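Call for participants: open day at Perkidum

Print this page | E-mail this page

Perkidum is holding an open day for its two-arm tabletop robots and needs 14 people to take part in the hands-on sessions. You do not need a technical background. You should be 18 or over and able to sit or stand at a table for most of an hour.

The task is simple to explain. Toy animals and other small objects go from the tabletop into a blue bin, using the left and right arms. Each participant gets a short introduction from Gyu-bin Ahn and then tries the task with a member of staff at the table.

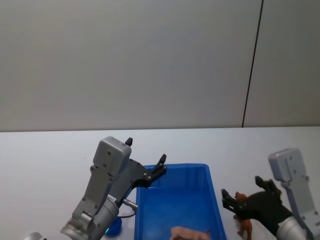
Sessions last 56 minutes, including the introduction and a short feedback form. We run them in pairs, so you will spend part of the time watching your partner work. If you want to come with a friend, put both names in the same e-mail and we will try to place you together.

Wing-sze Chow will give 2 public demonstrations in the main room, one before lunch and one after. These are open to everyone and need no sign-up. Participants are welcome to stay for either one.

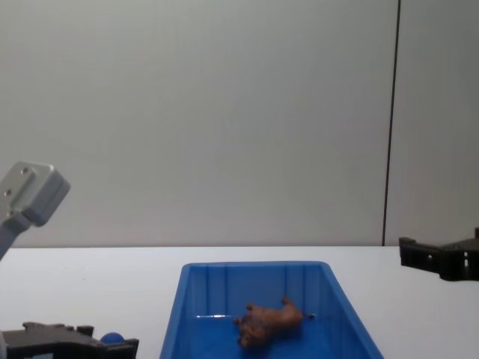 Please wear short or close-fitting sleeves and tie back long hair. Bags and coats stay in the lockers by the entrance — bring your own padlock. Parking is limited, and the Arnow lot next door is for its own tenants only.

To apply, e-mail Hok-lam Cheng with your name, a phone number and the part of the day you prefer. Applications close Nov 23, 2025. We will write back either way.

14 shares | 2 comments

Search this site Go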